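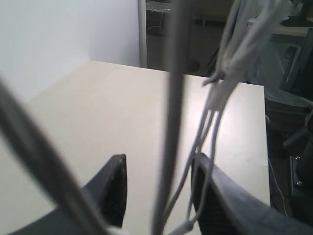 Tuesday – earphones, untangling and bagging

Started at the cream table a bit after nine. Today's job was the white wired earphones from the Stastdale box, which came to us all in one lump. The plan is to get each set apart, check the cable and put it in a clear bag for the Wellovel shelf.

Pulling at the lump makes it worse. What works better is holding a set up by the top of the bundle and letting the earbuds and plug hang. The weight of the buds opens the loops a little, and you can see which strand goes over which. Free the plug first, then work up to the splitter, then the buds one at a time. The longest one this morning took 4 minutes, most of it on a single knot just under the splitter.

Cables measured 94 cm from plug to bud on the first set. The Gillero sheet gives a longer figure, so I'll measure a few more before I change the label. 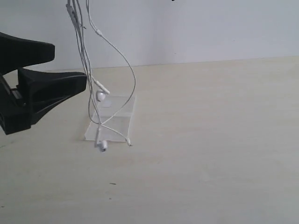
Do the earphones need to be coiled before they go in the bag?

Coil them loosely around three fingers and tuck the plug through the middle. Wrapped tight, they hold a kink near the plug, and a few from the last batch had to be redone.

Bags: the clear ones cling to the tabletop and the mouth won't stay open. Folding back a cuff at the top helps. The larger size is easier to fill, but the coil slides about and comes undone, so I'm staying with the small size for now. Stock count after lunch was 176 small and 34 large. Enough small ones for July, I think.

Wiped the table down before the afternoon lot. There was a sticky patch from old label glue and the cables kept catching on it. Warm water did nothing much, a bit of eucalyptus oil shifted it. 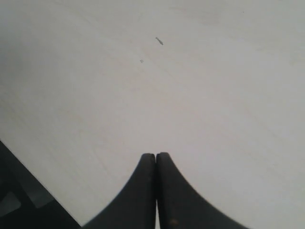 After that the plugs slid freely and I stopped having to lift every strand. Worth doing first thing next time.

Still to do: ask Stanciu whether they want the spare ear tips in the same bag or a separate one. Measure more cables. Find the other roll of labels – the grey colour, not the white.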